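News > Workplace > Furniture and storage

Trulley revises drawer specification for Zikier desks

April 25, 2019

Trulley has published a revised specification for the shallow drawers fitted under its Zikier desk range. The new drawer has an internal depth of 70 mm, up from 60 mm, and runs on full-extension slides in place of the three-quarter slides used until now. The footprint of the desk and the height of the work surface are unchanged.

The revision follows a trial at the company's Gunden office, completed in March. Staff used both drawer types at the same desks and recorded what they kept inside, what stayed on the surface and how often the drawer was opened during a shift. Lidded boxes were the most common item left on top. Most were too tall for the old drawer with the lid on, and users either stored them without the lid or left them out.

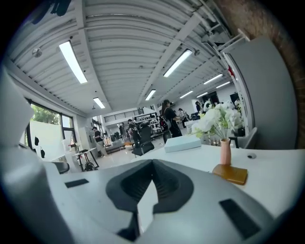 Princess Rivera told the firm's March product meeting that the extra depth would be wasted if the rear of the drawer remained out of reach. With the old slides, she said, the back quarter filled up with things people had forgotten they owned, and a deeper drawer would simply hold more of them.

Her objection was accepted, and the slide was changed at the same time as the drawer body. Full extension brings the rear panel level with the front edge of the desk. It also moves the load further forward, so the fixing plate has been lengthened and a fourth screw added on each side. The rated load stays at 7 kg, evenly distributed. Trulley considered a higher rating but found that the front of the drawer dropped slightly under heavier loads and caught on the rail when closing.

Knee clearance was the main constraint. The drawer takes up 10 mm more of the space below the desktop, and on fixed-height frames this brings the underside close to the minimum set in the company's own design guide. Customers with fixed frames are advised to check chair arm height before ordering. Height-adjustable frames are not affected.
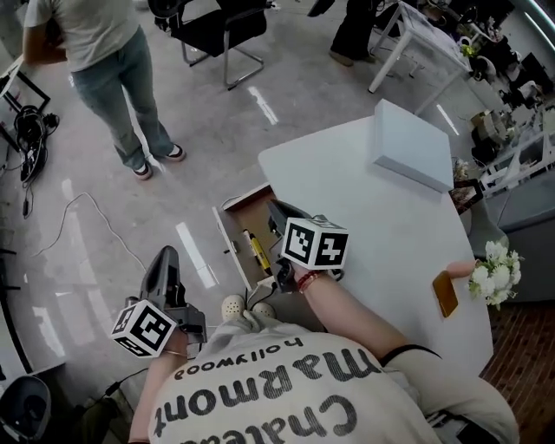
Seated at a white table with the drawer open.

Existing desks can be converted. The kit contains the drawer body, two slides, fixing plates and screws, and uses the original front pair of holes – the rear pair must be drilled with the template supplied. Desks fitted with the optional cable tray need the tray moved back by 100 mm before the slides are attached.

Ng, which makes the slides, will supply them in grey only. The earlier slide remains available as a spare part, but the two types cannot be mixed on one drawer.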